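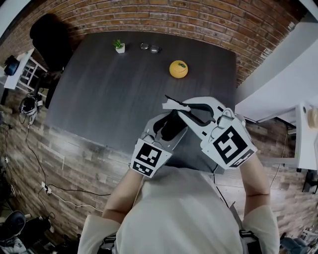
원목 식탁 상판 오일 마감 후 끈적임이 남습니다. 재작업 범위 문의

작성자: 그루터기77
분류: 목공 > 마감·도장
등록일: 21/6/17

식탁 상판을 직접 재마감했습니다. 오크 집성판이고 두께는 20mm입니다. 기존 마감은 샌딩으로 제거했고, 100번, 180번, 240번 순서로 올린 뒤 Grindo 하드왁스 오일(짙은 회색 착색 제품)을 두 번 도포했습니다.

1차 도포 후 하루 건조, 2차 도포 후 사흘이 지났습니다. 중앙부는 만졌을 때 이상이 없는데, 한쪽 모서리에서 손바닥 두 개 정도 넓이가 아직 끈적입니다. 휴지를 눌렀다 떼면 섬유가 붙습니다. 실내 온도는 22도 전후, 습도는 장마 전이라 60% 중반입니다. 2차 도포 때 모서리 쪽에 오일이 남아서 헝겊으로 한 번 더 펴 발랐고, 따로 닦아내지는 않았습니다.

확인하고 싶은 내용은 다음과 같습니다.
- 그대로 두면 경화되는지, 아니면 걷어내야 하는지
- 걷어낸다면 해당 부위만 작업해도 색 차이가 나지 않는지
- 240번까지 올린 것이 원인일 수 있는지

Plulleck 원형 샌더와 300번, 320번 사포는 가지고 있습니다.

답변 3개

대패밥
과도포입니다. 하드왁스 오일은 목재가 흡수하지 못한 양이 표면에 남으면 겉만 굳고 아래쪽은 산소가 차단되어 경화가 매우 느려집니다. 사흘이면 아직 화학적으로 굳는 중이므로 사포부터 대지 마십시오. 덜 굳은 막에 샌더를 돌리면 사포가 바로 막히고 마찰열로 막이 밀립니다.

순서는 이렇게 권합니다.
1. 미네랄 스피릿을 보풀 없는 면포에 적셔 끈적이는 부위를 결 방향으로 닦습니다. 면포는 자주 바꿉니다.
2. 마른 면포로 다시 닦고 24시간 환기합니다.
3. 끈적임이 줄었지만 남아 있으면 흰색 패드에 용제를 조금 묻혀 문지르고 한 번 더 닦아냅니다.
4. 완전히 마른 다음 300번으로 손 샌딩을 가볍게 합니다. 원형 샌더는 쓰지 않습니다.
5. 같은 오일을 아주 얇게 바르고 15분 뒤 남은 오일을 전부 닦아냅니다.

착색 제품은 부분 보수를 하면 경계가 보일 수 있습니다. 5번 단계는 모서리에서 끊지 말고 판재 이음선까지 연장하십시오. 이음선에서 끝내면 색 차이가 판재 간 차이처럼 보입니다. 그래도 눈에 띄면 상판 전체에 얇게 한 번 더 올리는 수밖에 없습니다.

240번은 직접 원인이 아닙니다. 다만 오크에 착색 오일을 쓸 때는 대개 120번이나 150번에서 멈춥니다. 입도가 높을수록 흡수량이 줄어서 같은 양을 발라도 표면에 남는 양이 늘어납니다. 제조사 권장 입도는 캔 뒷면을 확인하십시오.

오일이 묻은 헝겊은 뭉쳐서 버리면 자연 발화 위험이 있습니다. 물에 적셔 펼쳐 말린 뒤 폐기하십시오.

Stela Pîrvu
저도 3월에 책상 상판에서 같은 증상이 있었습니다. 제품은 Timmermans 투명 오일이었고 선풍기를 틀어 두니 2주쯤 지나 굳었습니다. 급하지 않으면 기다려 보세요. 컵 같은 것은 올려놓지 마시고요. 자국이 남습니다.

목재상가329
바니시로 덮으면 됩니다.

└ 대패밥: 덜 굳은 오일 위에 바니시를 올리면 부착 불량이 생깁니다. 권하지 않습니다.

└ 그루터기77: 답변 감사합니다. 용제로 두 번 닦았고 면포에 회색이 꽤 많이 묻어 나왔습니다. 지금은 손가락으로 눌러도 자국이 없습니다. 광은 중앙부보다 조금 낮습니다. 주말까지 두었다가 4번부터 진행하겠습니다. 미네랄 스피릿은 Grusberg 1리터짜리를 썼습니다.

└ 대패밥: 광 차이는 5번 단계 후에 다시 보시면 됩니다. 식탁으로 쓰실 거면 마지막 도포 후 최소 일주일은 물걸레를 쓰지 마십시오.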